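Lists > Tableware Swap > August

Re: plastic stemware, worth the cupboard space?

Lucrezia Ferraro wrote:
> Has anyone lived with colored plastic wine glasses for a while?
> I want a set for the patio in Clernham and my sister says they
> look like toys.

Lucrezia, get them! I love mine, and the brighter the better. The gold rack with the orange wooden base is my favorite thing on the counter.
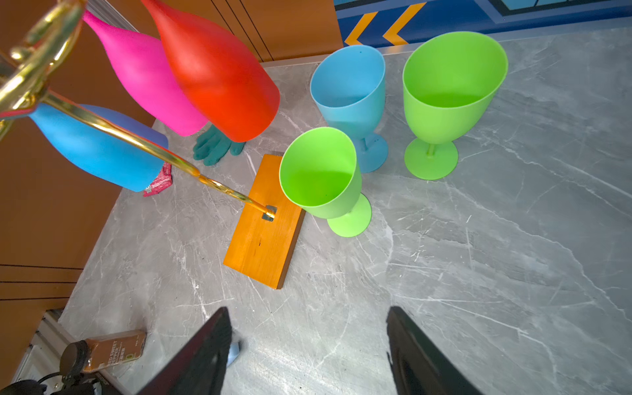
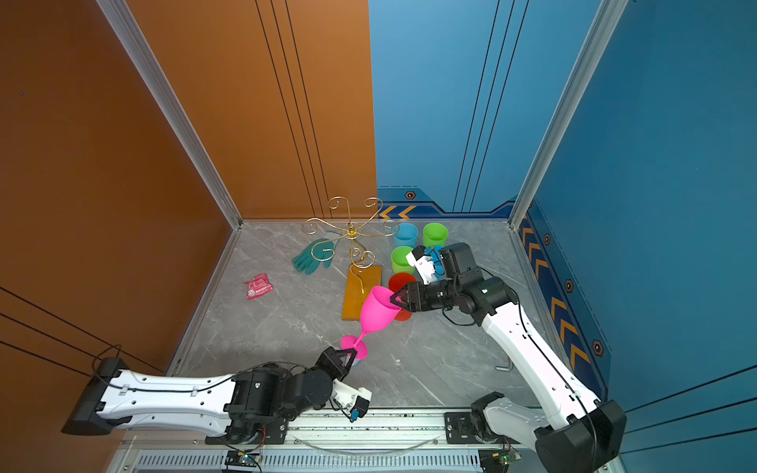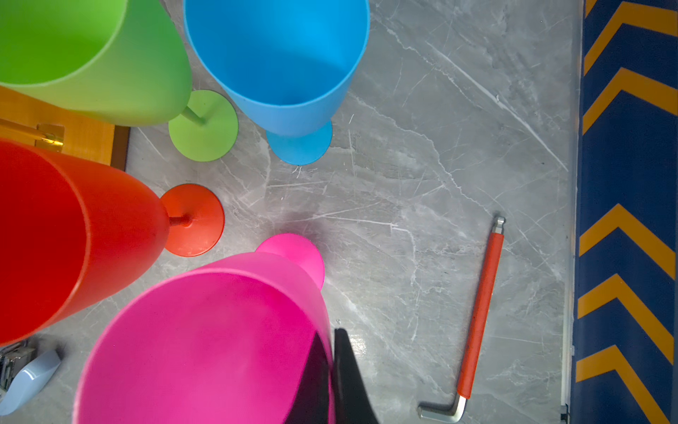 WHAT I'D LOOK FOR

Go for a different color each. I have lime green, sky blue, red-orange and hot pink, and at a party everyone just remembers their color (pink always goes first, so call it early). Matching bottles are pure silliness and I'd buy them again tomorrow.

Check the foot before you pay. My old Paquette pair had tiny ones and tipped over on the patio table every Friday. I wash mine by hand, two at a time, and let them dry on a towel.

Does anybody still have the Follia catalog? I think there was a yellow one in it and I want it badly.

Liette Melnyk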